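Siretine: Kinofassung oder lange Fassung beim ersten Mal?

abspannleser
10. September

Hallo zusammen,

ich möchte mir demnächst den Psychothriller Siretine ansehen und komme bei den Fassungen durcheinander. Auf Fanent gibt es den Film mit einer Laufzeit von 118 Minuten. Auf der Scheibe von Talpur steht hinten »ungekürzte Langfassung«, die Laufzeit soll dort 12 Minuten höher liegen. In einem alten Forenbeitrag habe ich außerdem gelesen, dass in der langen Fassung eine Szene früher kommt als im Kino und dass man dadurch schon nach der ersten Hälfte weiß, ob die Hauptfigur sich die Geräusche im Treppenhaus einbildet oder nicht.

Das wäre mir ehrlich gesagt nicht recht. Ich mag solche Filme vor allem deshalb, weil man lange nicht weiß, wem man glauben soll. Andererseits will ich auch keine Fassung sehen, bei der am Ende etwas fehlt.

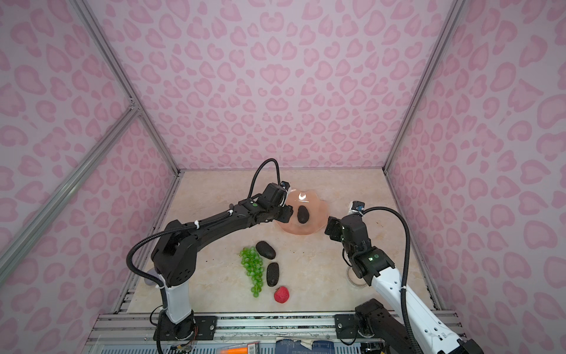
Dazu kommt, dass ich den Film mit meiner Schwester sehe, die mit Originalton und Untertiteln nicht gut klarkommt. Gibt es die lange Fassung überhaupt komplett auf Deutsch? Bei einem anderen Film von Talpur waren die zusätzlichen Szenen nur untertitelt, das hat uns jedes Mal herausgerissen.

Also zwei Punkte: Welche Fassung zuerst, und wie sieht es mit der Synchronisation aus? Bitte nichts über den Schluss verraten.

Danke schon mal.

treppenlicht

Ich kenne beide Fassungen und würde klar mit der Kinofassung anfangen.

Was du im Forum gelesen hast, stimmt im Kern. Das Gespräch in der Apotheke steht in der langen Fassung deutlich weiter vorn. Wer aufpasst, kann sich danach einiges zusammenreimen. Verraten wird dort nichts direkt, aber der Verdacht verschiebt sich, und die Szenen mit dem Hausverwalter wirken danach anders. Im Kino kam das Gespräch erst kurz vor dem letzten Drittel.

Der Rest der zusätzlichen Minuten verteilt sich ungefähr so: eine längere Zugfahrt am Anfang, ein Abendessen mit den Nachbarn und ein paar verlängerte Einstellungen im Treppenhaus. Das Abendessen ist gut gespielt, für die Handlung braucht man es nicht. Die Zugfahrt finde ich zu lang, der Film kommt dadurch schwerer in Gang. In der Kinofassung fehlt also nichts, was man zum Verständnis des Endes braucht.

Zur Synchronisation: Auf der Talpur-Scheibe ist die lange Fassung fast vollständig auf Deutsch. Nur das Abendessen läuft im Original mit Untertiteln – bei mir sprangen die automatisch an, ich musste nichts umstellen. Deine Schwester müsste also einmal ein paar Minuten mitlesen. Falls ihr eine ältere Auflage bekommt, schau vorher ins Menü. Dort gab es zwei deutsche Tonspuren, und die erste gehört zum Audiokommentar. Das hat mich beim ersten Versuch eine Weile beschäftigt, ich dachte erst, die Scheibe hätte einen Fehler. 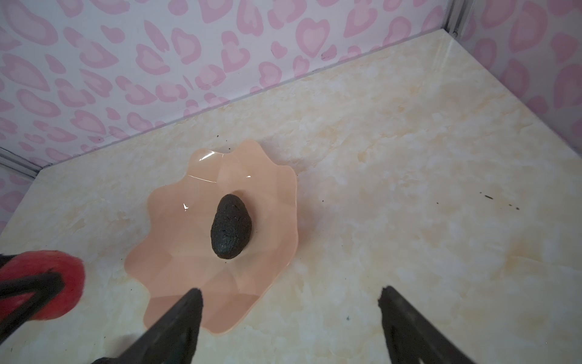 Dunkler, krümeliger Klumpen in einer pfirsichfarbenen Schale

Noch ein Hinweis zu Fanent: Der Trailer, der dort vor dem Film angeboten wird, zeigt ein Bild aus dem Keller, das man besser nicht vorher kennt. Die Kurzbeschreibung geht, aber die Kapitelübersicht würde ich ebenfalls nicht aufmachen. Das neunte Kapitel hat einen Titel, mit dem man sich den halben Film ausrechnen kann.

Wenn euch der Film gefällt, könnt ihr ein paar Wochen später die lange Fassung nachschieben. Beim zweiten Sehen stört die umgestellte Szene überhaupt nicht mehr, da achtet man ohnehin auf andere Dinge. Ich habe zum Beispiel erst dann bemerkt, wie oft im Hintergrund eine Tür offen steht, die in der Einstellung davor zu war.

gudi_77

Lang natürlich. Kürzen ist immer schlecht. Habe die Kinofassung damals abgebrochen, weil ich müde war, kann dazu also nicht viel sagen.

Wer so etwas mag, sollte sich auch Gudalska anschauen, das geht in eine ähnliche Richtung und ist kürzer. Gibt es nur auf Deutsch, soweit ich weiß. Lief letzten Dezember mal nachts im Fernsehen.

abspannleser

Danke euch beiden. Dann nehmen wir die Kinofassung auf Fanent und überspringen den Trailer. Das mit den Kapiteln hätte ich sicher falsch gemacht, ich klicke da immer zuerst hin.

@treppenlicht: Weißt du, ob der Audiokommentar zur langen oder zur kurzen Fassung gehört? Den würde ich mir danach eventuell noch anhören.

treppenlicht

Zur langen. Untertitel gibt es für den Kommentar leider keine.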